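From: Dulce Valdovinos
To: trail list
Date: July 8, 2023
Subject: Re: [trail] Anus to Quintero, water and beds

Ximena Bautista wrote:
> Thanks for the notes on the first half. We're four people, walking
> in November, starting at Anus and finishing at Quintero. Three
> questions:
>
> 1. Is the spring below Hasetti running that late in the year?
> 2. Can we camp at Wirkico or do we have to use the hostel?
> 3. Is there any food between Hasetti and Quintero? The old guide
> says a bakery, but the guide is from before the road was moved.
>
> Also, one of us has a bad knee. How steep is the drop off the ridge?
>
> Ximena

Hi Ximena,

I walked it in the last week of June, so take the water information with that in mind. I have also done it twice in the fall, the last time four years ago.

Spring below Hasetti: it was running when I went by, a thin stream but clean, and it took a few minutes to fill two bottles. In the fall I have found it dry once and dripping once. I would not plan on it. Fill up at the church tap in Hasetti before you leave. The tap is on the north wall, behind the bench, and you have to push the button down hard and hold it. Two liters each is enough in cool weather.

Camping at Wirkico: the field by the river used to be free for walkers, but there is a chain across the gate now and a sign asking you to go to the hostel. The hostel lets you pitch a tent in the yard for less than the price of a bed, and you can use the kitchen and the showers. For four people in November I'd take the beds. The yard is on a slope and it collects water at the bottom end. They have two rooms, and the one at the back is quieter. Call a day ahead out of season, as the owner lives down in the valley and only comes up if someone is expected.

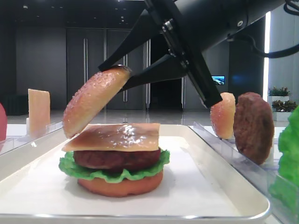

Food is the harder question. The bakery in the old guide closed when the road was moved, and the building is a private house now. There is a bar at the crossroads an hour past Hasetti that opens at eleven and shuts at three, closed Mondays, and the kitchen does one soup and one sandwich. After that you have nothing until Quintero. What I do is buy rolls in Hasetti the evening before and carry cheese and a jar of something. The shop there has plain rolls and also the soft kind with sesame seeds on a domed top, like the bun in the photo. Take the plain ones. The soft ones are flat by noon if they're anywhere near your water bottle, and the seeds get into everything in the pack. The shop closes for the afternoon and opens again at five.

The ridge: the high point is 3,531 feet by the marker, and the path loses 900 feet of that before you reach the trees. The first 300 are the bad part, with loose stone and short switchbacks. After that it is a normal forest path. With a bad knee I would use two poles and go slowly, or take the forest road instead, which leaves the ridge path to the left 100 yards before the marker. The road adds an hour and a half and is dull, but it is an even grade the whole way down and you can't get lost on it. Both come out at the same footbridge.

If the stone is wet I would take the road even with good knees. I slipped there on my first trip and tore a pair of pants, nothing worse. 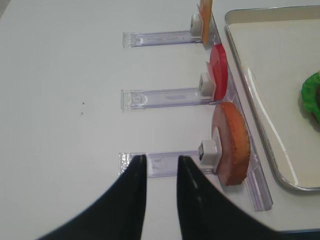 From the footbridge into Quintero allow two hours. The blazes are yellow as far as the sawmill and then they change to white, and the change isn't marked. At the sawmill go right, around the fence, and keep the stream on your left hand. People go straight on through the yard by mistake and end up on the highway, where there is no shoulder to walk on.

It gets dark early in November, so I'd leave Hasetti by eight. If you take the forest road, make it seven thirty. The last bus out of Quintero went at 6:10 when I was there, from the stop across from the pharmacy, not from the square. The winter schedule may be different. It is posted inside the shelter, which doesn't help you much ahead of time, but the hostel in Wirkico keeps a copy by the front door.

One correction to my earlier message to the list. I said the path out of Anus starts behind the school. It starts behind the sports field, on the other side of the street. There is a blaze on the second light pole. Sorry to anyone who went looking.

If you find out whether the crossroads bar keeps the same hours in the fall, please post it. I didn't think to ask.

Dulce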